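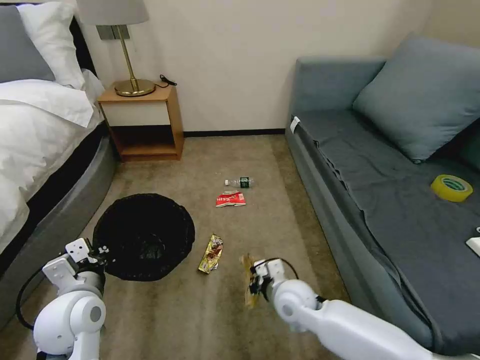

Guest Room Housekeeping: Frequently Asked Questions
Cullinane Residence, Brirken
Last updated Jul 31, 2020

How often is my room cleaned?
Rooms receive full service every third day of a stay. Full service includes vacuuming, dusting, a change of bed linen and a change of towels. Guests staying fewer than three nights receive full service after departure only.

Is trash collected between full services?
Yes. Trash is collected daily between 10 a.m. and 2 p.m. unless the privacy card is on the door. Attendants empty the bin, replace the liner and pick up bottles and food wrappers left on the floor. They do not open drawers or luggage.

What may I put in the bedroom bin?
Wrappers, tissues, paper and other dry waste. Please close leftover food in a bag before discarding it. Broken glass should not be placed in the bin; call the front desk and an attendant will remove it.

Where do I recycle plastic bottles?
Recycling containers are located beside the elevators on every floor. Bottles should be empty, with caps on. Candy and snack wrappers are not accepted for recycling at this property and belong in the trash.

Will staff throw away something I left on the floor?
Attendants discard only items that are clearly waste, such as an empty bottle or a used wrapper. Tape, chargers, clothing, documents and any item of possible value are left in the room. Items on the sofa, bed or nightstand are not discarded.

I am packing to leave. May I use tape in the room?
Packing tape may be used on boxes. It may not be applied to walls, furniture or carpet. Adhesive residue is treated as damage, and the repair charge begins at $40.

What should I do about a spill on the carpet?
Blot the area with a plain towel and call extension 1488. Please do not apply soap or a store-bought cleaner. Carpet treatment with Stunus is carried out by housekeeping staff, and the treated area must be left clear for roughly 12 hours.

Are the sofa throw and cushions washed?
Throws are laundered after every departure. Sofa cushions are vacuumed at each full service, and their covers are washed once a month. A fresh throw may be requested at any time.

Is there a charge for extra cleaning?
Ordinary use carries no charge. A fee of $65 applies when a room requires more than one additional hour of work after departure. The fee appears on the final bill with a written description of the work.

How should the room be left at checkout?
Place trash in the bin, set used towels in the bathtub and check beneath the bed and sofa for belongings. Beds need not be stripped. Lamps should be switched off.

How do I report a missed service?
Call extension 1488 before 6 p.m. for service the same day. Requests received later are scheduled for the following morning.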